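Halima Adebisi was already talking when I sat down, mostly about parking. She has run twice for the Voddale council seat and lost both times, and she's in again this year, against Abimbola Chukwu, who has held it since 1998.

"People keep telling me to wait my turn," she said, stirring her tea. "I've been waiting! My turn must be stuck in traffic."

I liked her right away, I'll admit (I liked Chukwu too, when I met him in December). Her big complaint is the closed meetings over the Gadside bus contract – three of them, she says, with no minutes posted. 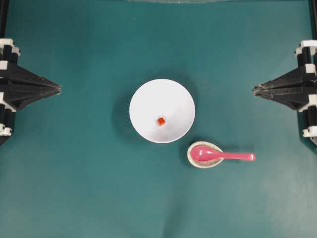
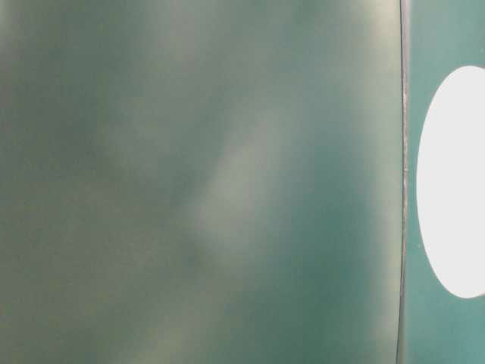
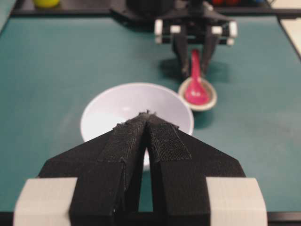 So what would she do first if she won? "Post the minutes, all of them, the same week," she told me. "If it's boring, fine, let people be bored."

She got quieter when I brought up Yakubu Tijani, her old campaign manager, who now works for the other side. "Yakubu is good at his job," she said. "I'd have kept him if I could have paid him."

Then her phone buzzed and it was the printer, asking about yard signs – somebody had spelled Voddale with one D. She laughed so hard she had to put the cup down, and then she called him back and ordered two more boxes, spelled right.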